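Workshop tips: recording cloth handling with a hand-held gripper

Page kept by Leandro Painemal for everyone recording at Follside. Last gone over in September.

These are the habits that have saved us the most re-recording. Most of them apply to any household task, but cloth is where people lose the most time, so the notes lean that way.

Before you start

Wipe the lens with a dry cotton cloth. Open and close the fingers a few times and feel for grit in the joints. A stiff joint makes you squeeze harder than you need to, and the width readings come out jerky.

Check free space on the card. A short session fits easily, a full morning may not.

Walk through the task once with your bare hand. If you have to stop and think about where the cloth goes, the recording will have that pause in it too.

Picking the cloth

Mix prints and plains. Our first set at Wollness was nearly 3,000 recordings, and far too many of them used the same white dish towels. The model did well on white dish towels. For the next set Fermín Garrido went through the closets and pulled out 118 pieces: pillowcases, scarves, aprons, old shirts. Use that pile, and put each piece back in the other bin when you are done with it.

Leave some things crumpled and close together. A learner that only ever sees one item on a bare surface has trouble when two fabrics overlap.

Gripping

Come in low and take a fold, not a single layer. A fold gives the fingers something to close on. With the orange leaf print, the cloth gathers up between the fingers and the rest spills under the gripper, with the lilac piece lying right beside it.
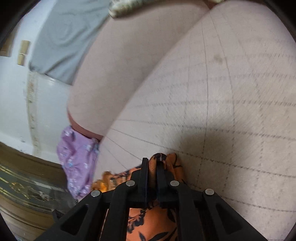
Moving and letting go

Lift at an even speed. Fast swings blur the picture, and a few blurred moments are fine, but a whole blurred lift gets thrown out.

Keep your free hand out of view unless the task calls for it. Lower the cloth before you open the fingers - dropping it from a height teaches dropping.

If you miss the grab, try again in the same recording. Up to 4 tries is all right. After that, stop and start over.

Saving and naming

Name the session by task and cloth number, in that order. Session 328 went in with no cloth number and took most of an afternoon to sort out.

Mark bad recordings the same day, while you still remember what went wrong. Use the short list on the Grutitz sheet: missed, dropped, blurred, other.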